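Brusoron Participa, a prueba: cinco meses con la plataforma de consultas ciudadanas en un ayuntamiento pequeño

Domingo, 29 de agosto de 2021

Nuestro ayuntamiento contrató Brusoron Participa en marzo. Llevo desde entonces usándolo por los dos lados, como vecino que vota y opina en las consultas y como técnico externo al que de vez en cuando llaman para sacar los resultados y ponerlos en un informe. Lo digo para que cada cual descuente lo que quiera. No cobro de Brusoron ni de Flundent, que es quien lo instala y da el soporte por aquí.

Empiezo por la promesa comercial, porque de ahí viene casi todo mi recelo. El folleto habla de «planificación estratégica basada en la voz de la ciudadanía» y de «anticipar las necesidades del municipio a diez años vista». Lo que se compra es un gestor de encuestas con mapa, un foro moderado y un panel de gráficos. Puede ser una compra razonable. Anticipar, no anticipa nada.

Alta e identificación

Para participar hay que darse de alta con el DNI y un código que llega por correo postal o al móvil que conste en el padrón. El código al móvil tarda segundos. El postal tardó en mi casa 5 días, y en la de mi suegra no llegó nunca. Ella acabó yendo a la oficina de atención, donde le hicieron el alta en el mostrador con buena cara y bastante paciencia. Si el teléfono del padrón es antiguo, y en un pueblo lo es muchas veces, la vía rápida no existe.

La aplicación del móvil funciona, aunque pide la contraseña en cada sesión y no deja pegarla desde un gestor. En el navegador sí se puede pegar. Pregunté a Flundent por la diferencia y me contestaron que era una medida de seguridad. No me dijeron contra qué.

Las consultas

Desde que arrancó se han hecho 3: el trazado del carril bici, los usos del antiguo edificio Hasel y las prioridades del presupuesto de inversiones. La del carril bici es la que mejor le sienta a la herramienta. Uno pincha en el mapa, deja un comentario en una esquina concreta y ve los de los demás. El mapa va fino incluso en un portátil viejo, y las quejas por un paso de peatones mal puesto quedan ancladas al sitio exacto. En una reunión de barrio eso se pierde en cuanto alguien cambia de tema.

La del edificio Hasel fue otra cosa. Había que ordenar por preferencia una lista de usos que nadie explicó de dónde salía: aulas de formación, vivero de empresas, archivo municipal, sala de ensayo. Quien quería proponer algo distinto tenía un campo de texto libre al final, con un límite de caracteres que se comía las tildes (cada vocal acentuada contaba doble, lo comprobé). Las respuestas de ese campo no aparecen en los gráficos. Están en un archivo aparte que hay que pedir.

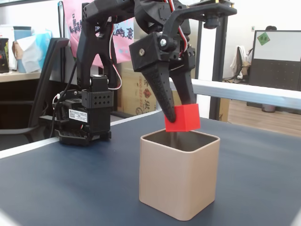 Participaron 219 personas en la del Hasel. El panel lo presentaba con un círculo verde y la palabra «Éxito», sin ninguna referencia al censo ni a los barrios de procedencia. Busqué dónde se configura el umbral de ese círculo y no lo encontré. Según el manual, lo fija el proveedor «conforme a buenas prácticas». En un pleno, un círculo verde pesa mucho más de lo que debería, y ya vi a un concejal enseñarlo en la pantalla como si fuera un acta notarial.

La consulta del presupuesto bajó a 89 participantes. Ahí el círculo salió ámbar y no se proyectó en ninguna parte.

El módulo de previsión

Se paga aparte. Toma los resultados de las consultas, los cruza con el padrón y dibuja curvas de «demanda futura» de servicios: plazas de guardería, transporte, centros de día. Las curvas son bonitas y se pueden descargar en alta resolución. Intenté reproducir la de guarderías con una hoja de cálculo y me salió casi calcada prolongando en línea recta los nacimientos de los últimos años. La opinión de los vecinos, que era el argumento de venta, apenas movía la línea cuando cambié los datos de entrada en el entorno de pruebas.

Pedí la documentación del modelo. Me mandaron un PDF con dos diagramas de cajas y flechas. Pylyp Tymoshchuk, el consultor de Flundent que atiende nuestra cuenta, tuvo al menos la decencia de reconocer por teléfono que con un municipio de nuestro tamaño él no sacaría conclusiones de ese módulo. Le pregunté entonces por qué figuraba en el presupuesto. Me dijo que esa parte la llevaba comercial.

Moderación y soporte

El foro lo modera el propio ayuntamiento, con un filtro automático previo que retiene mensajes por palabras sueltas. Retuvo todos los que mencionaban la calle Matanza, que existe y tiene un bache considerable. Se corrigió tras dos avisos. El soporte responde en el día, en un castellano correcto, y suele resolver lo sencillo. Lo que toca a datos y exportaciones va a otra cola y se eterniza.

Exportar, por cierto, se puede, en CSV. Los campos vienen con nombres internos y sin diccionario, así que la primera tarde se va en averiguar qué es «q7_alt_b». Conviene pedir el diccionario antes de firmar, por escrito y como anexo del contrato.

Frente a Furnival

Probé también la versión de demostración de Furnival, la alternativa que quedó segunda en la licitación. El mapa es peor y el diseño parece de otra época. En cambio publica las respuestas libres junto a los gráficos y muestra siempre la participación sobre el total del censo, sin semáforos. Para un ayuntamiento que quiera enterarse de lo que opina la gente me parece más honrada. Para consultas de calle y acera, Brusoron la gana con claridad.

Mi valoración

Compraría el gestor de consultas con mapa, a un año y sin prórroga automática. No compraría el módulo de previsión a ningún precio mientras no publiquen cómo calcula. Y exigiría que el círculo de colores se pudiera desactivar, cosa que he solicitado dos veces y que sigue, según la última respuesta, «en estudio».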